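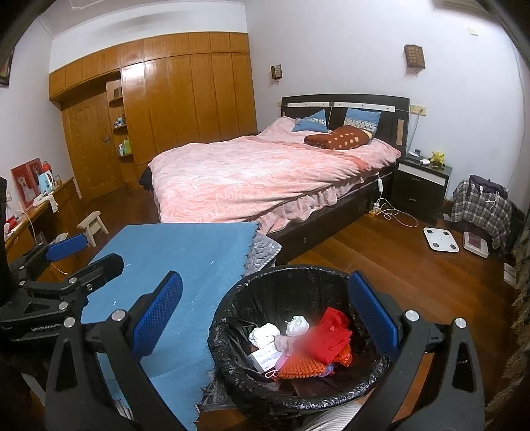 Re: waxing a glossy wood floor, bedroom

Last updated: December

nindside_nan
Floor's that shiny reddish brown, want to keep it that way. Wax or just damp mop? Renting, 8 months left.

didach7
Don't wax. If it's a poly finish the wax just sits on top and goes cloudy. Ask me how I know. Took a whole weekend to strip.

oldplank
Disagree. Paste wax every fall, 7 years, still looks great. People put too much on, thats all.

didach7
Is yours poly or shellac tho? Big difference.

oldplank
Shellac. ok fair. Still think a thin coat won't kill anybody

jornimbridge_k
Put a drop of water somewhere hidden. Beads up = sealed, leave it alone. Soaks in, then talk wax.

nindside_nan
Tried by the closet, beads up. So mop only?

jornimbridge_k
Yep. Wring it out hard, go with teh grain. No vinegar.

oldplank
Vinegar's fine if its weak

didach7
It dulls it over time. Not on a rental, not with a deposit on the line.

nindside_nan
Ok no wax, no vinegar. Felt pads for the bed legs, stick-on or nail-on?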